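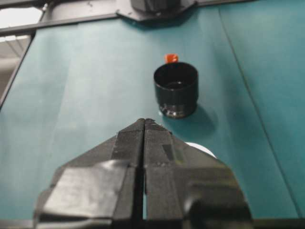 Ximeng Hou
Pads first, then the wrist, then anything else. If you check the gripper at the end of the list you have already spent the shift collecting rubbish.

Skaltau
Replying to Ximeng Hou
Agreed on the pads, but I'd put the area check before it. Our start-of-shift sheet goes: stop button, area clear, cables, wrist screws, pads, open and close three times, home. The stop button gets pressed for real, every shift, on every arm. A tick in the box without pressing it doesn't count and I've sent people back to do it again.

For anyone finding this thread from search, the question on the last page was whether a shared bench with a small arm on it needs written rules when everyone using it has been trained. We got a bit sidetracked on to check order.

hadov_bench
I'm the one who asked. We have two arms and people from three different groups using them. So far the rules are an A4 sheet taped to the door and half of it is about booking. I want to replace it before January.

Draft so far:

One operator per arm. The operator's name goes on the board.
Operator presses the stop button before the first run and after any break.
Hands stay out of reach of the arm unless it is stopped. Paused is not stopped.
Reduced speed for any new program until it has run clean 8 times.
Only the objects on the task list go on the table.
Log anything dropped, bumped or squeezed too hard.

What am I missing?

Flaridwood
Who resets the table. It sounds minor and it's where most of our near misses came from. Someone leans in to put a cup back on its mark while the operator is looking at the screen and has already hit resume. Our rule is that the operator does the reset, and the operator has the pendant in their hand while doing it. No helpers.

Hanyu Hao
I don't agree with "no helpers". With a single person doing runs and resets you get somebody tired and rushing by the middle of the afternoon. We use two people, one on the pendant and one resetting, and the person resetting says "clear" out loud before anything moves. It has worked fine here for a long time.

Flaridwood
Replying to Hanyu Hao
It works until the room is noisy or someone says "clear" on the phone. I'd accept two people if the one resetting is the one who holds the enabling switch.

Hanyu Hao
That's fair. We could do that. I still want the second person though.

Ximeng Hou
The 8 clean runs rule is too loose as written. Clean with what on the table? If you swap a block for a cup you have changed the height the arm needs to clear, and the program that ran clean before hasn't been tested against it. I would write "any new program or any new object". Same if you change the table covering. A cloth that has ridden up into a fold is enough to tip something light.

Gu
Bit over the top for a small arm, surely. We change objects several times an hour. If we dropped to reduced speed every time we would never get a session done. These things are force limited for a reason.

Skaltau
Replying to Gu
Force limited is a setting, and someone can change it. I've opened a config on a Monday-type morning and found the limit at double what we'd agreed, with no note. Also the limit covers the arm. It doesn't tell you anything about what the fingers are holding. A blunt plastic block and a screwdriver are very different at the same force.

Gu
OK, but then the rule should be about what is being held. Blocks and cups, carry on at normal speed. Anything with a point or an edge, or anything that can break, reduced speed and glasses on.

Ximeng Hou
I could live with that if the object list is split in two and kept up to date. Somebody has to own the list.

hadov_bench
Splitting the list makes sense. I'll do an A list and a B list, and B needs sign-off.

On pads, how often are people changing them? We've been going by eye.

Flaridwood
By count. Ours get changed at 1,000 grasps whether they look worn or not. The log gives us the number so it's no extra work. Going by eye, one person changes them weekly and the next leaves them until they peel.

Hanyu Hao
We go by eye plus a pull test. Close on a strip of card, tug it, if it slides out easily the pads go in the bin. Takes under a minute. I think a fixed count wastes pads if you mostly handle light things.

Skaltau
Pull test is good, I might steal that. I'd do both. Also check the fingers meet evenly when closed. If one side touches first you'll see it as objects twisting slightly when picked up, and people then go and "fix" it in the program, and then it's wrong the other way when the finger gets replaced.

wrenfield
Does anyone here write down camera position as part of the checks? Ours has a small one at the wrist and it gets knocked. We lost around 13 hours of recordings to a bracket that had turned a few degrees.

Ximeng Hou
Replying to wrenfield
Yes. Save a reference view with the gripper closed and compare against it at the start of each session. The fingers should land in the same place every time. Paint mark across the bracket screw as well, so you can tell at a glance if it has moved. And keep fixed things fixed – the posts and rails round the bench, anything bolted on. If someone moves a bracket it goes in the log with a time.

Gu
I'd rather see that as a requirement than half of the speed stuff, to be fair. A bad recording gets used by other people later who have no way of knowing.

hadov_bench
Thanks all. Revised version:

One operator per arm, name on the board.
Stop button pressed for real before first run and after any break.
Second person allowed for resets. Whoever resets holds the enabling switch.
Paused is not stopped.
A list objects at normal speed once the program has run clean 8 times with that object. B list objects always at reduced speed, with glasses.
Pads: pull test every session, replaced at 1,000 grasps.
Fingers checked closed, camera compared to reference view.
Force limit read off the screen and written in the log.
All changes to brackets, table covering or fingers logged with a time.

Hanyu Hao
Put the force limit line higher up. People stop reading after the fifth one.

Flaridwood
And say who can change it. Here it's 2 people and the setting is behind a password.

hadov_bench
Will do both. The booking rules are going on a separate sheet.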